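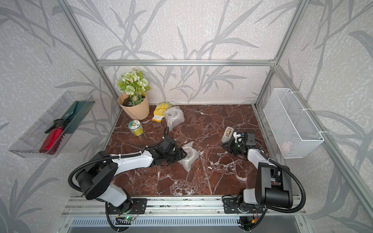

Was Zamfira Grecu really the first woman to publish a novel in the Plevari dialect? She was the first whose name was printed on one, and the larger claim has never been proved.

Zamfira Grecu was a novelist, translator and occasional playwright who wrote in the dialect of the Plevari valley. She is usually introduced as its first woman novelist, a title that goes back to a single sentence in an introduction by Lucian Ene, who edited her collected works. Ene gave no source. Later writers repeated the phrase, dropped his cautious "it is said," and by the time school readers picked it up it had become a fact.

Life

Little is known of her early years. The popular story has her learning to read from almanacs in her uncle's mill, but the mill first appears in a stage play about her, and no record connects the family with milling. Her surviving letters mention a schoolroom, a strict aunt and a shortage of candles. They say nothing about almanacs.

She married a printer, was widowed young and kept the shop open under her own name. It is often said that she lived entirely by her pen. The shop's account book, studied by Bianca Jitaru, suggests otherwise: most of the income came from handbills, funeral notices and seed lists. The novels may have lost money.

Works

Her best-known book, The Salt Road, follows a woman who walks to the coast to collect a debt and comes back without it. Admirers call it the founding work of the valley's literature. It is a lively book with a weak middle, and at least two chapters lean heavily on a French romance she had translated earlier. Ene called this "homage" – Jitaru prefers "borrowing."

The figure of 3,935 copies given for the first printing is doubtful. It comes from an advertisement Grecu wrote herself. The paper order for that season would have covered about 40 copies of a book that length, unless a second order has been lost.

Two plays, The Deaf Judge and Karko, were performed locally. Only the second survives complete.

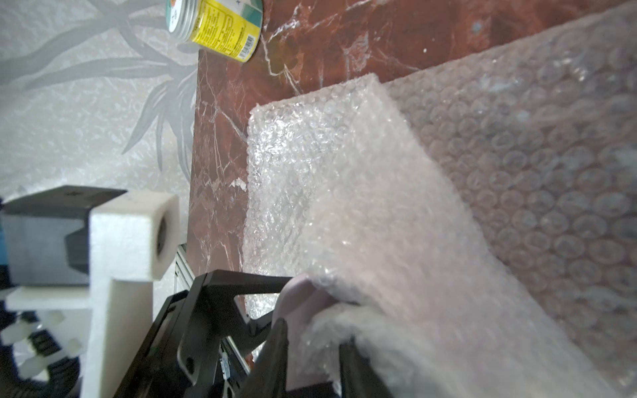

Grecu's prose is praised for its plainness, though the praise tends to come from people reading her in translation. In the dialect her sentences are often long and full of subordinate clauses, and the famous kitchen passages are mostly lists. Her habit was to give an object its covering and its closure and stop there, much as one might write down a can with a yellow paper label and a ribbed silver lid. Radu Radu built a whole theory of "domestic realism" on such lines. A simpler reading is that a shopkeeper was used to writing inventories.

Reputation

Interest revived after the Tsao edition, which runs to 3,145 notes, many of them disputing one another. Rodica Oprea, in a review dated 09/02/2019, argued that Grecu deserved to be read as a good minor novelist and that the word "first" had done her more harm than help. The edition's editors kept the word on the cover. A portrait long printed with her books is now thought to show someone else, possibly a cousin.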